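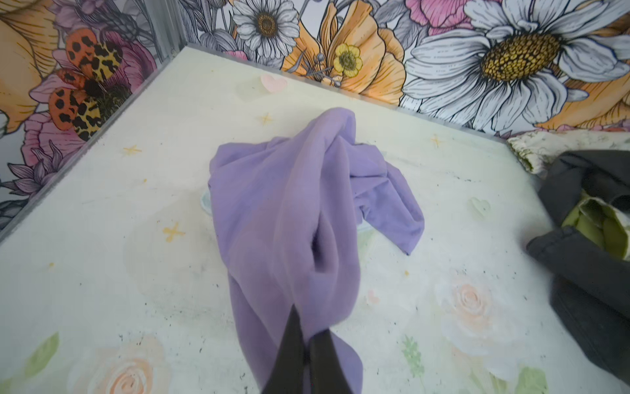 Teleop folding demos: my robot has learned to pinch and then think about it

Posted by Wekesa Mwaipopo, Tue 26 February

I'm teaching an arm to fold laundry by remote control. Leader arm in my hand, follower arm at the table, wrist camera on the follower. I've recorded 200 demos so far and trained on all of them.

The policy gets to the cloth every time. It closes on a hem, drags it toward the near side of the table, and then hovers there like a man who has walked into the kitchen and forgotten why. Sometimes it lets go and pinches the same spot again. I once let it do this through an entire lunch.

The purple top is the worst. By the time I have hold of the hem the rest is a twisted rope with a heap on the end, and from the wrist view the heap could be anything. Do I need more demos, a second camera, or a different hobby? My cousin says 3000 demos. My cousin doesn't have to sit here.

Peninah Laizer

Before you record anything else, watch twenty of your own demos back to back, wrist view only. I'd bet lunch that you pause after the grasp. Everyone does. You grab the hem, stop, look up at the real table, decide what to do, and carry on. The arm has been faithfully taught that after a pinch comes a period of reflection.

What worked for me on a Larska arm:

Trim the still stretches out of the recordings, or at least the long ones. Leave a few frames so the fingers have time to close.

Decide the whole move before you touch the leader arm. Say it out loud if you live alone.

Split the job. Flattening is one task and folding is another. If you start each demo from a crumpled heap and end with a neat square, you're asking for a lot from one policy. I did 500 of flattening only and it was decent by the end.

Pick one rule for which bit to grab and stick to it. Mine was nearest corner, and if there's no corner showing, nearest hem. If you go for a sleeve on Monday and a collar after coffee, it will average the two and grab the table.

Also, clear away whatever is under the cloth. I can see a round rim sticking out on both sides of the purple thing. If that's in some demos and missing from others, the cloth sits at different heights and your pinch depth will be off. Same goes for the gray garment on the right, unless you want it to learn to fold around company.

Yes to a second camera, fixed, looking down from above. The wrist one is great for fingers on fabric and hopeless for knowing where the rest of the shirt went.

Noreen Conneely

Agree on the pauses. I'd add that a straight pull toward yourself is a poor way to open a twisted garment. You're just making a longer twist. Lift the end clear, let it hang and unwind, then lay it down going away from you. With one arm it's slow but it does learn it.

Don't throw out the demos where you fumble and recover, either. Keep those. I deleted mine in a fit of vanity last July and the arm had no idea what to do after a missed grasp.

Bongani Khumalo

Get nicer wallpaper. No, sorry, that wallpaper is magnificent, the moth especially. But if you ever move the table, expect trouble. Mine learned to steer by a calendar.

Wekesa Mwaipopo

Watched twenty. Peninah, I owe you lunch. In one of them I appear to leave the room. Trimming tonight, then starting over on flattening.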